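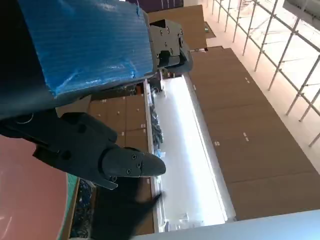 An arm in blue wrapping, with kitchen-style cabinets behind, at the Fuentealba test rooms. Photo: Vendanach

Robots still slow at clearing up, trial finds

Machines that can tidy a kitchen are a ways off yet, going by the latest numbers out of Fuentealba, where the Vendanach group has been running household chores past its robots since June.

Out of 302 tries at simple pick-up-and-put-away jobs, the arms finished 100 with no help from staff. Wiping down was worse. Folding got dropped from the list early.

"People want to hear it's ready. It isn't," said Rehema Muli, who runs the trial. "Give it a cup it knows, fine. Move the cup and you can be waiting a while."

The slowest finished job took 40 minutes. A person did the same one in under 5.

We use cookies to improve your experience. Accept | Manage settings
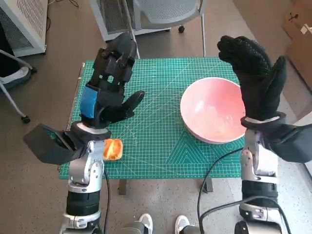 Cliltlow Trade Weekly | Issue 40 | p. 5

Food and dishes are where a lot of the work is going now. One setup has a pair of arms with black hands, one of them in a knit glove, at a table with a green cutting mat. On the mat, a pink bowl and a piece of toy bread. Getting one into the other sounds like nothing. Muli's team counts it as a mid-level job.

Gloves are a sore point, Muli said. Better grip on smooth dishes, but they wear thru fast and no two fit the same.

Shops are watching too. Jusesus, the grocery chain, had staff over to look at shelf stocking and came away unsure. Brian Makokha, who manages store operations there, said he'd take a machine that could face up cans overnight, even a slow one. "Overnight I don't care if it's slow. I care if it drops things."

And does it? "Yes," he said.

No price yet, no date for a store test. Vendanach says it will rerun the full chore list with new hand software before it talks to any more buyers. Muli wouldnt guess at the score.

Makokha said Jusesus is still hiring night stockers at all of its stores.

Contact the newsroom | © Cliltlow Trade Weekly | Back to top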